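Prillik bench platform, reviewed after eight months of tower repairs
By Jelle Van Wijk
14/03/2024

I repair and strip down office desktops, mostly black mid-size towers that come in when a company replaces a whole floor at once. Since July I have been doing that work on the Prillik bench platform, a ribbed aluminum work surface sold in the U.S. through Nollent. I paid $98 for it. Shipping was extra, and the box came with a dented corner but the platform itself was fine.

My old setup was a rubber mat on a kitchen counter offcut. The mat had gone soft in the middle from solvent, and small screws stuck to it. I wanted something flat that would take the weight of a steel case and that I could wipe down in a minute.

Assembly

The sections slot together along their long edges and are held by bolts from underneath. The instructions are one folded sheet with drawings and no text. I had it together in 15 minutes with a hex key I already owned. The one in the bag was a loose fit and I threw it out. Get the end pieces on before you tighten anything, or you will be backing all the bolts out again, as I did.

It sits level on my bench. There is no wobble and I have not had to retighten it.

Working on it

Most of what I do starts the same way. The tower goes down on its side, the side panel comes off, and everything is worked from above. A steel case on a bare wooden bench tends to creep when you lean on a stiff drive cage latch. On the Prillik it slides less than I expected from metal on metal. It does still slide. If I am pulling a stubborn power connector I put a strip of shelf liner under the bottom edge.

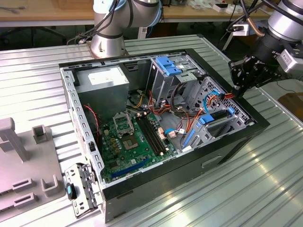
Tower on its side on the ribbed aluminum, side panel off and CPU socket open.

With a case laid out like that, what you want from the surface is that it stays out of the way, and it does. The ribs give small screws a place to go. A case screw that drops will usually settle in a groove and stay put, where on the mat it would have rolled to the back and onto the floor. Washers are harder to get back out. I use a magnetic pickup from Wevico for the steel ones and a plastic pick for the rest.

The ribs are a nuisance for bare boards. I don't like setting a motherboard straight on aluminum in any case, and the ridges mean it would not sit evenly if I did. Once a board comes out it goes onto a foam pad, and the pad takes up a good part of the space. Processors go directly into a tray. Anyone who does board-level work should look at a flat surface with a proper mat.

The finish has held up well. I have dragged a lot of cases across it, some with missing feet, and there are light marks you can feel with a fingernail in two spots. Min-kyu Cha, who shares the shop with me, set a hot iron tip on it by accident and it left a gray smudge that came off with alcohol.

Cleaning

Old office machines are full of dust and it all ends up in the grooves. A cloth won't reach the bottom of them. I use a two-inch paintbrush along the length of the ribs and then a vacuum at the end. It takes longer than wiping a mat, and if I skip it for a few days the grooves fill up and the next case gets dirty underneath.

Compared with the Song platform

Kátia Macedo let me use her Song platform for a week before I bought this one. It has a smooth top and a raised lip at the back. Cleaning is easier and boards sit flat on a pad. Screws roll on it, though, and the lip was in the way whenever I had a deep case turned with the handle side toward me. It also costs more. For drives, memory and power supplies I prefer the Prillik. For anything with a soldering iron I would take the Song.

What I would change

The end pieces have sharp corners. I filed mine. The spare bolt bag held only 2 bolts, and replacements are an odd length that the local hardware store doesn't carry. Nollent sent more when I wrote to them, but it took three weeks.

I would buy it again at the same price. My order was for the standard size, part number 1358, and the longer one uses the same bolts.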